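Home | News | Press Releases | Standards | Contact

Bullberg publishes good-practice rules for robot teardown of desktop computers

Last updated: 18 June 2020
Shares: 469 | Comments: 5

RINBRIDGE — Bullberg today released a set of working rules for shops that use robot arms to take apart and service desktop computers. Free to download. Covers arm speed near people, drive handling, cable clearance, stop buttons and record keeping. Takes effect in July for all Bullberg member sites, open to anyone else who wants to use it.

The rules were written with Navidus, which builds work cells, and Bergeron, a refurbishing firm. Drafting took over 4 months. A public draft drew 1,252 comments, most of them on two points: hands inside the work area, and who is responsible for a drive once it leaves the case.

"Everyone had their own rules taped to the wall," said Ginette Tremblay, who led the drafting for Bullberg. "Some of them were good. Some were one line long. We wanted one text that a new hire can read before lunch and a safety inspector can also live with."

What the rules say, in short:

Power. Unit unplugged and checked before it goes on the bench. Checked again by the operator, not only by the loader. Both sign.

Hands. A person may steady a case or move a panel with the arm in slow mode only. No reaching between the fingers and the part, ever. Stop button within arm's length of every person at the bench, including visitors.

Cables. Loose power and data cables are the main cause of snags reported in the draft comments. The arm's path has to be planned around them or the cables moved first. If a gripper meets unexpected pull it stops and opens only on operator command — no automatic retry.

Drives. A drive in a caddy is gripped by the caddy or by the long sides of the drive. Never by the connector end. Lift height over an open board kept as low as the job allows. Each drive is logged at the moment it comes out or goes in, with time and operator, and a drive set down without a log entry is treated as an incident.

Open sockets. With a processor retention frame open, nothing is carried across the socket. Go around. This one got the most pushback from sites worried about cycle time, and it stayed in.

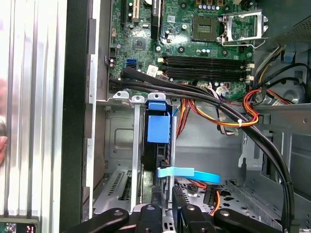
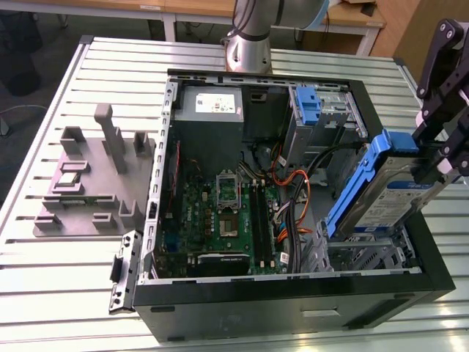
Desktop tower on its side with the case open, CPU retention frame flipped up.

Sites will asses themselves the first year. Bullberg will do spot visits after that, with results going to the site first and a summary published later. A site that fails on power or hands has to stop robot work on open units until it is fixed. Other failings get a written plan and a second visit.

Navidus says its new cells will ship with the slow mode limits already set, and that owners of older cells can get the settings from thier usual service contact. Bergeron will run the rules at all of its benches from the July start date.

"Cycle time will go up a little at first, we know that," Tremblay said. "Send us your numbers. If a rule is costing time and not protecting anybody we will look at it in the next edition."

The full text, a one-page wall version and a blank drive log are on the Bullberg site under Standards. Printed copies on request — allow a couple of weeks. Comments on the first edition are open now.

Press contact: Ginette Tremblay, Bullberg, Rinbridge

Share | Print | Back to Press Releases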